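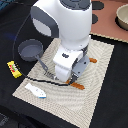
4. Laying out the play table

This section explains how to prepare the table for the Bultent play kitchen set. Please read section 3 (Unpacking and first washing) before you begin. The layout is the same for the Bultent and for the smaller Wivell set, but the Wivell set has fewer accessories, so you can leave out step 7.

4.1 What you need

A table with a flat top, at a height the child can reach when standing
One dark tablecloth, black is the best
One woven placemat, beige or other light color
The toy saucepan
The small accessories from bag B

The tablecloth and the placemat are not included in the box. Any placemat of rectangular form can be used, if the weave is fine. On a coarse weave the small parts do not lie well.

4.2 Steps

1. Wipe the table and let it dry completely.

2. Spread the black tablecloth. Pull it from the corners until there are no folds in the middle. The cloth should hang not more than 20 cm on each side, so that a small child cannot pull it down easily.

3. Put the placemat on top of the cloth. It may lie at an angle to the table edge. Many children find it more comfortable when the long side follows the direction of the arm.

4. Check the border of the placemat. If the stitching is open, take another mat. Loose threads can catch on small parts.

5. Place the gray saucepan at one side of the placemat. It is allowed that the pan stands partly on the mat and partly on the cloth. Turn the handle toward the middle of the mat, so the child can take it without reaching over the pan.

6. Lay the orange stick flat on the mat, with free space on both sides of it. Do not put it inside the pan at the beginning. The first exercise in section 5 starts with the stick on the mat.

7. Add one more small accessory if you wish. Dark pieces are easier to find on the light mat than on the black cloth.

8. Put the remaining accessories back in bag B and keep the bag away from the table.

Note: With a light placemat on a black cloth, the child sees clearly where the play area ends. If you have only a light tablecloth, choose a dark placemat instead.

Note: The saucepan is shallow. Use only a few pieces in it at the same time, otherwise they fall over the rim when the pan is lifted.

CAUTION: The saucepan is a toy. Never place it on a real stove, in an oven or in a microwave. Do not fill it with hot water or hot food.

CAUTION: Small parts. Not suitable for children under 3 years. An adult must stay near the table during the play.

4.3 After the play

Shake the placemat over a sink or outdoors. Do not fold it. Roll it with the woven side outward and store it in a dry place. The handle of the saucepan should point up in the storage box, because under weight it can bend with time.

If a part is lost, write to the spare parts desk in Drerkcombe, attention Olga Vilela, and give the part number from the list on page 173. The orange stick and the saucepan can be ordered separately.

Continue with section 5, First exercises.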